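Why Does Everybody Stop Drinking From the Hallway Fountain? Our Semester Project on School Water

By Nouhaila Badawi, with Driss Helmy and Pongsak Ratanaporn
Handed in 19 Oct 2024

Okay, so I should say up front that this was supposed to be a report on recycling. We changed the topic in week two, when Driss bought his third bottle of water in one day and Pongsak asked him why he didn't just fill up the old one. Driss said the fountain water "tastes like a key." That was our project right there!

Our teacher, Ms. Fawzy, told us we needed a question we could test with stuff we already had, so we went with two. Can people tell fountain water from bottled water when they don't know which is which? And do they say they like it less once they see the label?

We asked students in the cafeteria over seven lunch periods and ended up with 61 tasters. I wanted more, but lunch is short and people really do not like being stopped on the way to the fries.
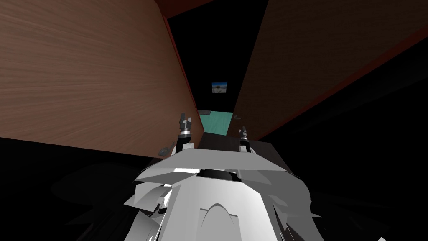

How did you keep people from knowing which cup was which?
Driss poured both waters in the art room and put a sticker on the bottom of each cup, and then Pongsak carried the tray out without being told what the stickers meant. I did the talking and writing, and I didn't know either until we matched everything up after school.

Both waters sat in the same fridge overnight. We messed this up on the first day, when the bottled water was cold and the fountain water was straight from the hallway, and of course everyone picked the cold one. We threw out that day and started over (the seven lunches are all from after that). If you try this yourself, do the fridge thing first.

The bottled water was Aryee, the one in the vending machine by the gym. The fountain water came from the old fountain near the stairs, the one people complain about. There's a newer one by the library and I kind of wish we had tested that too, but then it would have been three cups and Pongsak only has one tray.

For the second part we gave people the same two cups again, but this time with labels. Half of them got the right labels and half got them swapped. Ms. Fawzy made us write out what we would tell people afterward, so they wouldn't feel tricked, and most of them just laughed. One kid was pretty mad and wanted to taste everything again.
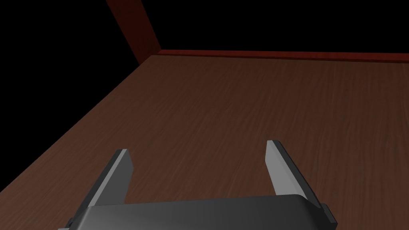

What surprised me most was how sure people were. They would take one sip and say "that's the fountain, easy" and then it was the Aryee. With no labels, picks came out close to even, so I don't think our tasters could really tell. With labels, way more people liked whatever cup said bottled – even when it was the fountain water in there. Driss was one of them, by the way. He took the test at the end with me pouring, and he says it doesn't count.

Some problems with our project. We only asked people who eat in the cafeteria. Friends stood next to each other and copied answers, and I could hear it happening. We also didn't test the water for anything, so please don't read this as us saying the fountain is clean or not clean. That's a whole different project and it needs a lab.

If we had more time I'd like to do it again in April, when it's hot out and people drink more. Pongsak wants to try it with the cups warm, which sounds gross, but he might be onto something – I think cold water hides a lot of taste.

Thanks to Mahmoud Cherkaoui in the kitchen for the fridge shelf and all the cups. Our tally sheets are in the blue folder in Ms. Fawzy's room, second drawer.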